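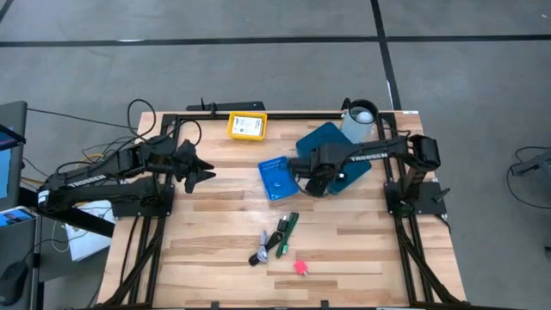

Figure 1. The bench with the blue tray, the teal tray and some of the small bits we sorted.

A Place for Small Things: Trays, Cups and Boxes on a Shared Bench

Jayanthi Devadiga, with Gerardo Samonte and Muthu Thomas
Gerkilness College, Design and Organisation project report
August

1. What we set out to do

Our brief was to pick an everyday annoyance on campus and improve it without buying much. We had a few ideas going (the bike racks, the microwave queue, the awful coat hooks outside the Khan room) but once Muthu spent most of a lunch hour looking for a USB cable in the Birarico workroom we had our project. Small things go missing on shared benches. They roll, they get buried, they get put in somebody's pocket, and then a new one gets ordered.

So we asked a pretty simple question: if you give small loose items an open container on the bench, do people use it, and does the kind of container matter? I was expecting a dry little study and ended up really loving it. I now have strong feelings about tray walls.

We kept to the bench top only. Drawers and wall storage belong to the workroom and Shobha Rajan, who runs it, asked us to leave those as they were.

2. The bench and the things on it

The bench has a light timber top, pale enough that dark items show up very well. A black USB plug on it is easy to spot. Brown cardboard, masking tape and anything beige more or less vanish. Gerardo noticed this on our first visit and it changed how we thought about the whole thing, as we had been blaming size when a lot of the trouble was colour.

We made a starting list of what turned up loose over a fortnight. It came to 65 items. Most were one of these:

- cables, coiled or not, mostly USB
- plugs and adaptors with a short bit of cord
- circuit board pieces, including long thin strips
- small packets and labelled boxes
- pens, erasers, caps, clips
- things we could not name

The last group was bigger than I would like to admit. There is a bright pink one in Figure 1, at the front of the bench with the cable and the circuit board strip. Muthu says connector, Gerardo says eraser. It has a tiny white tip which both of them claim as proof. We wrote it down as "pink, small" and moved on.

3. The containers

We used things we could borrow or already had, so nothing matches.

Blue tray. A bright royal blue plastic tray with a perforated wall. This was everyone's favourite from the start. You can see it from the door! The holes in the wall also let you get a glimpse of what is inside from the side, which I hadn't thought about until I was sitting down at the bench and not standing over it.

Teal tray. A bigger plastic tray in dark teal. It takes the long things, and a coiled cable can lie flat in it without springing out over the edge. The colour is its weak point. Black cables in a dark tray are hard to pick out, especially late in the afternoon when the light in Birarico gets gloomy.

Clear cup. A see-through plastic cup with a black rim. We put a white ball in it for the first week, just as something to show that the cup was in use and wasn't rubbish. This was Gerardo's idea and it worked a treat. The cup without the ball had been thrown out once already.

Yellow box. A small yellow box with a printed label on top. It came with the bench, so to speak, and we kept it as a "closed" container to compare with the open ones.

We also tried a saucer, which was hopeless, and a baking tin from my share house that my housemates wanted back.

4. How we tested

There were two tests. Neither was fancy.

Put-away test. We left a mix of items on the timber and asked people to clear a working space in front of them. We didn't mention the containers at all. Afterwards we noted what had gone where. Eleven people did this, mostly from our own year, plus Jagadeesh Raju from the Harnach studio upstairs who wandered in for the stapler and was kind enough to stay. (Eleven is not a lot, and we know it.)

Find-it test. We named an item and timed how long it took somebody to have it in their hand. We did 18 of these with open containers, and the same number with everything in closed boxes. Items were swapped around between goes so people could not just learn the layout. Timing was on Muthu's phone.

Between tests we let the bench be an ordinary bench, and wrote down what we saw whenever one of us was in there. These notes ended up being the best part of the project, and I would do more of this next time and less timing.

5. What we found

5.1 People like to drop things, not place them

In the put-away test nearly everybody used the nearest open container first, whatever it was. The blue tray got the most by a long way. The yellow box got nothing at all unless somebody was specifically tidying it. Opening a lid is a small effort but it seems to be enough to put people off when they have a cable in one hand and a coffee in the other.

Jagadeesh was the only one who sorted. He put cables in one tray and boards in the other without being asked, then apologised for taking so long. We have offered him a job.

5.2 Bigger was worse for little things

We had assumed the larger tray would be the hero. For cables it was very good. For small pieces it was a mess, as they slid under the cables and stayed there. The find-it times for small items in the teal tray were nearly as slow as for the closed boxes, which surprised all of us. Once we moved the little things over to the cup and the blue tray, people found them quickly again.

5.3 Circuit board strips are a special problem

The strips are too long for the cup and they get scratched if they share a tray with plugs. Shobha pointed out, quite rightly, that boards shouldn't really be rattling around in an ordinary plastic tray anyway, and that the workroom has proper antistatic bags for them. We had not even considered this. After that conversation we took boards out of the put-away test, so the results for them are only from the first half.

5.4 Trays wander

I did not expect to write a section on this but it came up over and over in the notes. Trays get pushed aside, turned on an angle, and sit half over each other. One time the teal tray was right out at the back with a jumper in it. None of this seemed to bother people much. They still dropped things in whichever tray they could reach. When two trays overlap, though, the lower one stops being used, and anything already in the covered corner is as good as lost.

Masking tape corners on the bench helped for a few days. Then the tape got picked off. Gerardo would like it recorded that he did not pick it off.

5.5 Coiling

Cables that went into a tray coiled came out coiled, mostly. Cables that went in loose came out attached to everything else in the tray. We tried a little card next to the trays that said "coil me" with a drawing of a cable looking sad (my drawing, thank you). In our notes there were more coiled cables in the week with the card than in the week without it. I'd love to say the drawing did it. It may also be that people knew by then that we were watching the bench.

6. What we recommend for Birarico

Keep two open trays on the bench, the brighter one for small items and plugs, the larger one for coiled cables only. If a new large tray is ever bought, get a pale or bright one.

Keep one clear cup for tiny things. Leave something in it so it isn't mistaken for rubbish.

Put boards in antistatic bags and back in the drawer.

Don't stack or overlap the trays. A shallow rail along the back of the bench could hold them in place, and we sketched one (see our folder, page 4), but we ran out of time to make it.

Empty everything out at the end of each month. Anything that can't be named goes in the yellow box. If it is still there the month after, ask Shobha.

We costed a full set for the other workrooms too, using the college supply list, and it came in well under the $1,000 we were allowed to propose. Most of that is trays. The cups are practically free.

7. Things we would do differently

We should have asked people what they were looking for when they came in. We only recorded what was lying around, and these are not the same thing. A cable nobody wants can sit out for a fortnight and look like a big problem on our list.

The timing also needed more care. Muthu started the clock at the end of the item's name and I started it at the beginning, and we only worked this out on the second afternoon. We threw out the affected goes and did them again, so the 18 in each set are all Muthu's way.

And colour deserved its own test. I would dearly like to run the same tray in three colours on the same timber top and see what happens. If anyone in next year's group wants to pick it up, our sheets are in the shared folder and I will happily talk your ear off about it.

8. Thanks

Thank you to Shobha Rajan for the use of the bench and for being so patient about the tape. Thank you to everyone who put things in trays for us, and to the Harnach studio for lending the timer we didn't end up using. The pink thing is in the yellow box.

More student projects
Quieter chairs for the Khan room
Where do the good scissors go? A semester of sign-out sheets
Labelling the Birarico drawers, part two
Compost caddies at Gerkilness: first results
A better noticeboard for the Harnach stairs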